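Search this site
Enter keywords
Go

What a death notice leaves in: a project report on the family notices of the Skamum valley paper

Final-year local history project, submitted 6/17/26

I came to this project by way of a shoebox. My grandmother kept death notices the way other people keep recipes, clipped with the kitchen scissors and folded small, and when the box came to me I spent a whole weekend on the carpet reading about people I had never met. By Sunday evening I felt I knew half of Skamum, and I was rather sorry to have missed them all. When our tutor asked us to find a subject we could live with from September until the summer, I didn't have to look very far.

The question I settled on was a simple one, though it grew as I went along. How did families in our valley write about their dead, and how did that change over the years the local paper was printed? I wanted to know which facts were thought worth paying for by the line, who was named and in what order, and when people began to let a bit of personality in (the prize leeks, the terrible singing, the dog).

The library at Gristia holds the bound volumes, and the staff there very kindly let me have the table by the radiator. I read 600 notices in all, which sounds a great many until you remember how short the early ones are. For each I wrote down the length, the relatives mentioned, the occupation if there was one, the wording used for the death itself, and anything that didn't fit in the other columns. That last column turned out to be much the fullest, and I ought to have made it wider.

I should say something about the gaps. Several volumes have pages missing, and in one winter the paper didn't come out at all for some weeks, so I can't claim to have everybody. There is also the matter of money. A notice cost something, and the families who couldn't manage it aren't in my spreadsheet, though they are certainly in the churchyard.
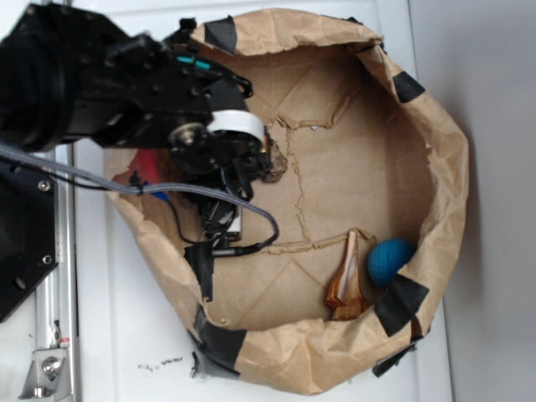 The oldest notices are very bare indeed. A man is given his name, his street and his age, and a woman is very often given her husband's name in place of her own. I found 39 notices in which the wife's first name doesn't appear anywhere, and I confess I got quite cross on their behalf. One reads only that the relict of a Javine carter had died after a long illness, patiently borne. I looked for her in the parish register and found her at last on my third visit, and I have put her name in my appendix where she can have it to herself.

Later on the notices loosen up. Occupations get fuller, so that a man who would once have been "of the mill" is now thirty years a loom fitter and captain of the bowls team. Hymns are mentioned, and nursing sisters are thanked. Grandchildren come in, first as a number and then by name, and I noticed that great-grandchildren are nearly always "adored". The word "passed" creeps in beside "died" and then, in the last volumes, takes over almost completely.

I also spoke to six people who had written a notice for a relative. We met at the tea room in Org, which does a very good fruit scone, and I let them talk for as long as they liked. Most had written theirs at the kitchen table within a day or two, with somebody on the telephone suggesting changes. Two had kept the earlier drafts. One lady told me she had taken out a line about her brother's temper and had been sorry ever since, as it was the thing everyone talked about at the funeral tea. I have left all their names out at their request.

What I would do differently is start the interviews sooner. I had thought of them as a little extra to go at the end, and they changed how I read everything before. Once you know that a sentence was argued over by three sisters, you can't skim it. I would also like to compare the printed notices with the ones now put up online, where there is no charge by the line and people can go on as long as I have here.

My thanks to the library, to the tea room, and to everyone who lent me a cutting. The full tables and the appendix of names are in the folder at the Gristia desk, and you only need to ask for it.

Comments (3)

valleygirl52: I read this with a cup of tea and had a small weep over the carter's wife. So glad you found her.

Bowls and Beans: My grandad's notice was in the Javine pages and it did mention the leeks! Is it one of yours? I can bring the cutting in.

tansy_m: Lovely work. Do you know whether the missing volumes might be at Org? There used to be a cupboard of old papers at the reading room there.

Contact us | Copyright Skamum Valley Student Projects | Back to top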